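Moving the sourdough starter to the basement

We moved to Felville in August, and the starter came with us in a pickle jar wedged between my feet. It had been going for 6 years at that point. I got it from Beril Kahraman when we lived upstairs from her, and she got it from a bakery she worked at before that. I don't put much stock in old starters being better than new ones, but I've had it a long time and I didn't want to lose it to a move.

For the first few weeks it was a mess. The old kitchen stayed cool all day. The new one faces west and gets the sun from two in the afternoon until dinner. I was feeding once a day in the morning, same as always, and by the time I got home the starter had risen, fallen and grown a layer of gray liquid on top. It smelled like nail polish remover. The bread from it was flat and sour, and my wife stopped taking it for lunch.

I tried a few things. Feeding twice a day worked but used a lot of flour. Keeping it in the fridge worked too, except that I bake two or three times a week and kept forgetting to take it out the night before. Bushra Tarar, who I used to trade loaves with, told me to use colder water and less starter at each feeding. I went from equal parts to one part starter, 4 parts flour and 4 parts water, and that bought me a couple of hours. It still wasn't enough on a hot day.

So I moved it to the basement. We have a shelf by the bottom of the stairs that stays cool even when the kitchen is miserable. I put the jar there, gave it the same feeding, and left it alone. By the third day it was back on a schedule I recognized, doubling by early evening and still domed when I went down to check after supper.

I also cleared off somewhere to do the shaping, as carrying wet dough up and down the stairs got old fast. What I want for this is a big flat surface at hip height, with nothing on it that I have to work around.

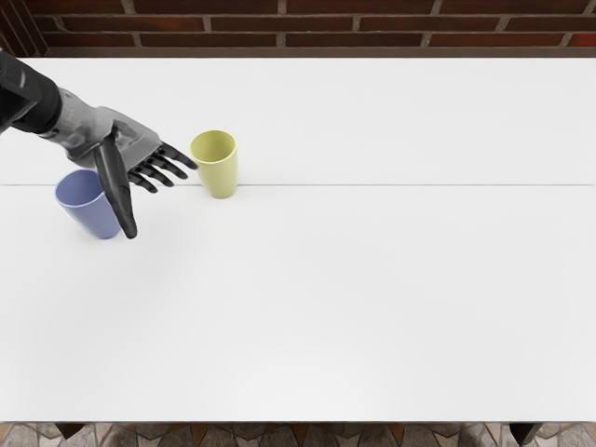
A wide white tabletop with one seam running across it.

A seam is my one complaint about any table for dough. Flour gets down in there and turns to paste, and then you're digging it out with a toothpick. At the old place I laid a pastry mat over the join and it slid around. I've gone back to a plain wooden board with a damp dish towel under it, and that stays put.

The current routine, for anybody who wants it: feed at seven in the morning, mix at six in the evening, three folds before bed, and then the bowl goes on the basement shelf overnight. Shape in the morning, an hour or so in the basket, and bake. I use 300 grams of bread flour and 200 of whole wheat for one loaf, and I hold back a little of the water until I see how the dough feels. The whole wheat is from the mill out toward Plovovthorpe. They grind it coarse, and it takes longer to soak up water than the stuff from the grocery store.

The crumb is more even than it used to be. The crust is a bit pale, and I think that's the oven, which runs cool in the back left corner. I turn the pot halfway through now. I bought an oven thermometer but haven't hung it yet.

Winter is going to be a different problem. The basement will probably be too cold by December and I'll have to bring the jar back up to the kitchen, maybe on top of the refrigerator. Beril says she keeps hers in the oven with the light on. I did that once years ago and preheated the oven with the jar inside, so I'd want to put a note on the door first.

If you bake in a basement and have been through a winter with it, leave a comment. I'm also looking for a rye that doesn't turn out gummy in the middle. I've tried three so far and the chickens next door got most of all of them.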